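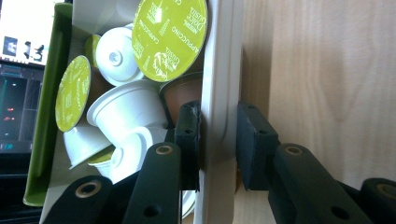 Slide 1. Both pads closed on the side wall of the capsule box.

Good evening, and thank you all for coming out on a Wednesday with the parking lot in the state it's in. Let me get the clicker working. (Wait for the lights.)

So, this is the Hemholm gripper, the second version of it, and it was built on the back bench here at the Cludstead workshop over more evenings than I'd like to admit. I started in July thinking I'd have it done before school went back. Ha!

Start with the fingers. Each one rides on a pair of linkage bars, and if you look low on the slide you'll spot the brass color at the pivots. My first set of bars had no bushings at all, just a bolt through a plain hole, and they wobbled like a loose tooth. Brass came in small bags from Arnen, the parts counter out by the highway, and I can't say enough nice things about them. They let me bring back the wrong size twice.

(Pass the spare bar around. Ask for it back!)

The pads are flat blocks, and flat is lovely on something like that thin plastic wall, where you want plenty of contact on both faces. Round things are another story, and that brings me to the coffee. The capsules are a wonderful practice object, light and cheap and awkward in every direction, with a foil lid at one end and a body that wants to roll. The big green lid says Cappuccino, for anybody squinting in the back row.

Pause here for questions about the bars. Somebody always asks about printing times, so say that the full set is 385 grams of filament and leave it there, or we'll be here until midnight.
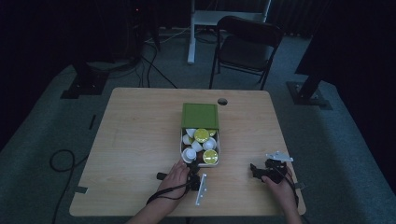
Slide 2. A gripper in each hand, box open on the table.

I built a pair, left and right, and I'm so glad I did, although it meant making every mistake in duplicate. Each one has its own white metal bracket. Please notice the cable on the left-hand one, looping away toward the corner of the table. Leave yourself slack! My early cable was too short and tugged at my wrist every time I reached, and I kept blaming the linkage for it.

Having the lid propped up at the far side means you come in from the front and above, and your elbows soon learn where to go. Take your time with the ones lying on their sides.

(If there's time, tell the Pakzad spring story. Keep it short.)

Drawings are in the blue binder by the door, and the spare pads are in the drawer under it. Come and have a try afterward, two at a time, please.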